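4. Office and officeholder in the Dremura dispute

It will help, before we go any further, to say what the quarrel at Dremura was about, for it is easily mistaken for a quarrel over money. The town had leased its market rights to the Holovko estate for a fee of 300 silver pieces a year, and when the fee went unpaid the townsmen declared that the steward's authority had lapsed. The estate replied that a steward might be a bad payer and still a steward. Hnat Yatsenko, then a young clerk with no great stake in the matter, saw that both sides were leaning on an account of authority which neither had troubled to set out, and his first pamphlet is a patient and rather likeable attempt to set it out for them.

He begins with the old picture of the town as a body. I confess I had expected, on first reading, the usual head and limbs, with the usual lesson that limbs should do as they are told. Yatsenko is more careful than that. A limb, he says, has no work of its own once it is parted from the body, whereas a steward dismissed on one morning may be hired by the next town along before supper.

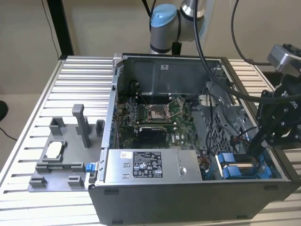 From this he draws the conclusion that the bodily picture, dear as it was to the preachers of his day, hides the very thing a theory of office ought to explain. We need to know what passes to the steward when he is appointed, and what goes back to the town when he leaves. His answer in the first pamphlet is a simple one, namely that nothing passes at all. The town goes on holding its authority, and the steward merely acts where the town would otherwise have had to act for itself.

The second version, usually called the Ploltar text, has worried readers a good deal more, and I have every sympathy with them. Here he writes of authority being "lodged" in the steward, and chapter 7 goes so far as to say that the town "has it no longer to hand".

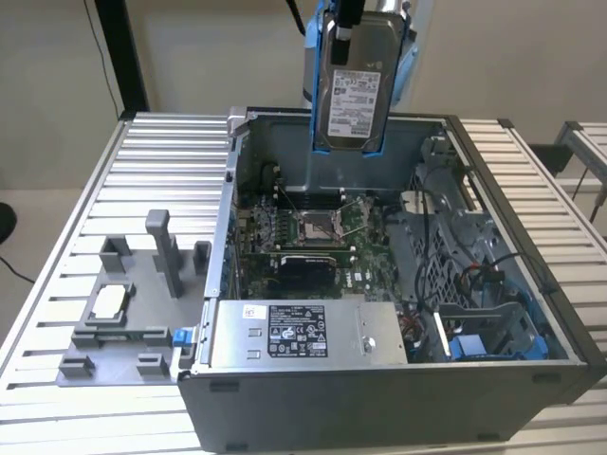
Some readers have taken this language of lodging as a plain change of mind, and have gone looking for the patron who must have paid for it. I think there is a gentler reading. To be lodged somewhere is to be fitted to a place that was made ready beforehand, and Yatsenko is always careful to describe the place before he describes the person. A modern reader may find it easier to think of machines than of lodgers. The hard drive in Figure 2, held in its blue carrier over the open computer case, can be called a part of a computer quite properly while it hangs there, and yet what makes it a part is the arrangement it is meant for. The steward of the Ploltar text is a part in much this sense. He has his own shape and his own name, and we may speak of him apart from the town, but his authority is only to be understood by looking at the place he fills. On this reading the two texts are a good deal closer than their wording suggests, though I would not wish to press them into perfect agreement, and section 5 takes up the passages on oaths where they do seem to me to part company.

Recent items
Oaths and Leases in the Holovko Papers
The Halgate Manuscript: A Note on the Missing Leaves
Who Read the Ploltar Text?

Last updated: 27 January 2020

Contact | Copyright Halgate Papers in Political Thought | Back to top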